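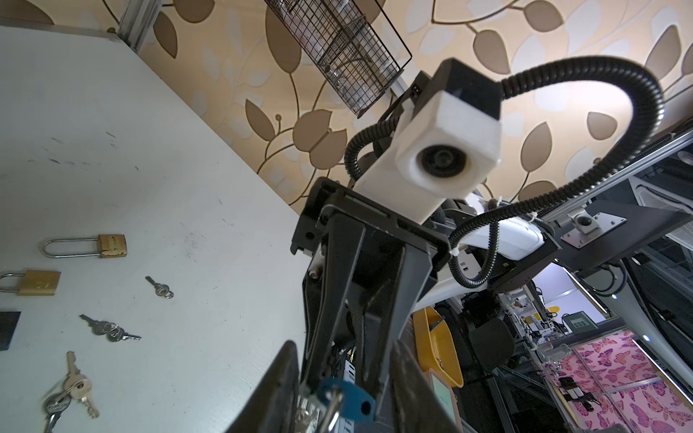 Workshop notebook, conservation section, Truncombe store. May, entry opened 8:40 a.m.

The survey of locked travel boxes in the Girard bequest resumed this morning, with the aim of settling a cleaning procedure for the iron and brass fittings before the boxes are moved to the upper store. The section has agreed that no box is to be opened by force and that no lock is to be oiled until its interior has been inspected. For training purposes, modern brass padlocks with silver-colored shackles remain the standard practice pieces, and their small keys, whether on a split ring of their own or joined in a pair, are to be kept out of the trays that hold historic keys. Leena Koskela has asked that this be written down, as two members of staff had different understandings of it.

Box 23. Leather over softwood, iron straps, one hasp. The hasp plate carries an active orange corrosion along its lower edge, where the leather has been in contact with it. The leather beneath is dark and brittle and should not be flexed. Dry brushing with a soft hog brush removed the loose product. A trial with deionized water on a swab was stopped after the second pass when the swab picked up brown color from the leather. Mineral spirits produced no color. The remainder of the plate will be cleaned with mineral spirits, with a polyester film barrier slipped under the edge.

The lock on this box is a simple warded lock with a sliding bolt. Through the keyhole, with the borescope, the wards appear complete and there is a plug of fiber behind them, perhaps lint from the lining. It has been left in place. Krystyna Kalinowski wishes to sample it before anything is introduced into the lock.

Box 24. Set aside. The paper label on the underside is lifting and must be seen by the paper section first. Request sent.

Box 27. Pine, painted dark green, with a brass lock plate. The earlier treatment record gives a coating of cellulose nitrate lacquer, applied at the Cáceres workshop before the box came to this institution. The lacquer has failed in lines that follow the old polishing marks, and the brass has tarnished along them. Under ultraviolet the coating is patchy and absent over the whole lower third of the plate. Acetone on a small swab softened it within 30 seconds. The painted surface next to the plate is also sensitive to acetone, so a gel will be needed. Carys Prosser will prepare a test batch at the usual concentration and a second at half strength.

It is noted that the treatment record describes the screws on Box 27 as original. Three of them are machine cut with a pointed tip and the fourth is blunt, with an off-center slot. The record has not been altered. A query has been entered beside it with the date of this survey and the initials of the examiner.

Relative humidity. The logger on the metals shelf shows up to 52 percent overnight, against an agreed ceiling of 45. The silica gel in the lower cabinet had not been exchanged. It was replaced at 11:15 and the used cassettes were put in the oven. The door seal on that cabinet is loose at the hinge side and will be reported to the building office. Until it is repaired, loose iron keys are to go in the sealed polypropylene boxes, each with its own indicator card.

Key tags. The present tags are cotton with a pencil number, tied through the bow. On the larger keys this is satisfactory. On those with a narrow bow the thread rubs against the metal, and four now show a bright line where the patina has been worn. Agata Zanetti proposes that narrow keys be laid in cut foam with the number on the foam and no tag on the object. The section accepts this for storage only. A key which leaves the room must carry a tag.

Wax trial. The coupons prepared last month were taken out at midday and compared. Set A, one coat of microcrystalline wax, shows fingerprints in the tarnish at two corners. Set B, two coats with buffing between, is even in tone except where the wax has collected along the stamped numbers. Set C, the Irnness blend, is the most even of all but has remained slightly tacky and has caught dust. Set C should not be used on anything that will be handled or wrapped in tissue. Sofia Theodorakopoulos is to repeat Set B with the brass at room temperature and again with gentle warming, 700 grit abrasive paper being used on both groups of coupons so that the starting surfaces match.

Stock. Cotton swabs low. Nitrile gloves, size small, finished. The order for polyester film has been placed twice in error and the second should be cancelled.

Afternoon. Second pass on the hasp plate of Box 23, mineral spirits, 40 minutes. Orange product removed from the upper two thirds. A compact dark layer beneath it is stable and will be retained. Photographs before and after are stored under the box number. The barrier film moved once and was reseated; no change seen in the leather under magnification.

Outstanding: fiber sample from Box 23 (K.K.); gel tests for Box 27 (C.P.); foam for narrow keys (A.Z.); cabinet seal; reply from paper section concerning Box 24.

Entry closed 4:50 p.m. Oven off, cassettes left inside to cool.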